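Setting Rules for Hand-Held Gripper Recording in Homes

Musthorpe started its home recording program with two pages of guidance, most of it on battery charging. The current edition runs to 20 pages and deals mainly with what a valid episode is. Kettani, which trains grasping policies on the recordings, asked for the change after an audit of 1,679 episodes. It rejected 614 of them.

Few of the rejections came from hardware faults. In most, the operator had tidied the work surface first, or had moved objects by hand between attempts without logging it. A policy trained on such material performs well on bare tables and poorly elsewhere.

The new edition treats the room as part of the record. Bedding stays on the bed. Clothes on a windowsill stay there unless they block the operator's path. Direct sunlight is permitted, provided exposure is locked before the first grasp.

Pick-and-place work on soft surfaces has its own section. A blanket shifts under load, and a shallow tray set on it can tilt when a finger pad touches the rim. Operators must therefore start with the jaws open and both pads in view, and must approach without pressing into the fabric. Wrapped snacks and plush toys are approved objects. Shiny packets are encouraged, as reflective film remains a weak point in grasp detection.

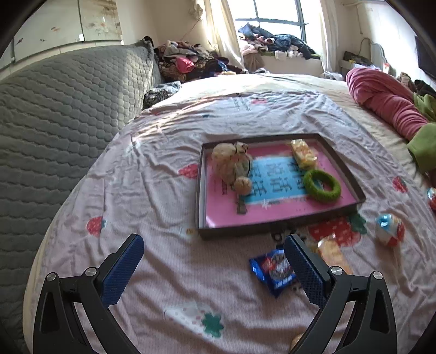
What the Operator Must Log

Each episode carries a surface type, an object list, and a start state. Flillex supplies the logging software, which will not close an episode while any of the three is missing. Partly hidden objects are listed if the operator can name them. Printed packaging is recorded by type only.

A failed grasp is kept. The operator marks the failure and continues from the resulting position. Resetting an object by hand ends the episode.

Privacy and Pad Wear

Zustano, which reviews the rules each July, added a privacy check to the latest edition. Letters, screens showing personal data, and family photographs must be out of view before recording starts. Ordinary household goods are exempt.

Finger pads are inspected at the start of every session. A pad with flattened ridges is replaced, and its partner is replaced at the same time.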